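Projects > Ondura Rooms > Reports to the Fund > Second progress report

Ondura Rooms: cleaning and care of the shared work room
Second progress report to the Thakur Fund
Prepared for Fergal Tully, grants officer
May 25, 2018

Dear Mr Tully,

I am sending you the second report on the grant for the shared work room at Ondura. The first report was mostly about repairs and the floor. In this one I write about the tables, the cloths, the cleaning products and the seats, as you asked in your last letter. I also explain one cost that is higher than we planned.

1. Use of the room

The room was booked 112 times in this period. In the period before, it was 121 times, so there is a small decrease. The reason is that we closed the room during the painting of the corridor, and two groups moved their meetings to the Prorness building and stayed there until the end of their courses. One of these groups has already asked to come back. The evening bookings did not fall. Most of our users work in the day and they prefer to come after dinner, and for this reason we have kept the late opening.

2. Tables and tablecloths

In the application we wrote that we would buy new table tops. After we received the offers, we saw that this was too expensive for the quality, and with your agreement we bought white tablecloths for the long tables. They make the room lighter in the evening, and users like them. One lady from the sewing circle wrote in the comments book that she can at last find her pins.

The difficulty is the washing. White cloth shows everything, and tea and coffee are the worst. We have tried to wash the marks the same evening with cold water, and this helps when the mark is fresh. When a cloth stays on the table over the night with the mark in it, a normal wash is not enough. The laundry Skarkach has offered us a fixed price for the next period, with a stain treatment included. I attach their offer separately.
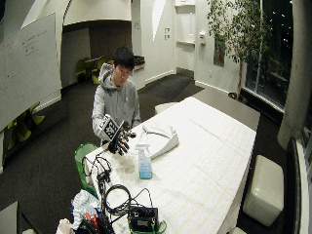

The long table during an evening session, with the spray bottle and a brown stain on the cloth.

As you can understand from the stain to the left of the bottle, the protection of the cloths is still the weak point of our plan. I would like to propose that we put a washable cover on the end of the table where people put their things down. The far end, where people sit, can stay with the cloth only. We would test this on one table first and compare it with the others in September.

3. Cleaning products

We have now one rule for the whole house: each table has its own spray bottle, and the bottle stays with the table. Before, the bottles travelled from room to room and the kitchen always had too many. We buy the cleaner in big containers and fill the bottles ourselves, and this has reduced the waste of plastic. The bottles we use are clear, so the person who closes the room can see the level without lifting them.

Still open is the question of labels. Some of the bottles lost their label in the first weeks, and I do not like this, also for reasons of safety. I have asked for printed labels that do not come off with water. The cost is small and we can pay it from the present budget.

4. Seats

The green chair and the white stools are in use. The cushioned cube stools were a donation and did not cost anything to the grant. They are practical because they are light to move, but they are too low for a person who works at the table a long time. For long sessions we still need proper chairs. The white cushions have to be wiped every week.

5. Budget

From the 2,000 euros for furnishing and care we have 300 euros left. The extra cost is the second set of tablecloths, which was not in the first plan. Without it the tables would have been bare each time the cloths were at the laundry. I ask for your approval to move the remaining sum to washing and to the covers described in point 2. If the fund prefers that we use it for chairs, please tell me before I answer to Skarkach.

6. Next steps

- Test of the washable cover on one long table
- New labels on all the spray bottles
- Answer to the laundry after your decision
- Price for chairs of normal height, two offers at least

The receipts are in the folder that goes with this report. I am sorry that two of them are only copies - the originals stayed with the shop and I have asked for them again.

With kind regards,
The coordinator, Ondura Rooms

Last updated: with the second report
Contact | © Ondura Rooms | Back to top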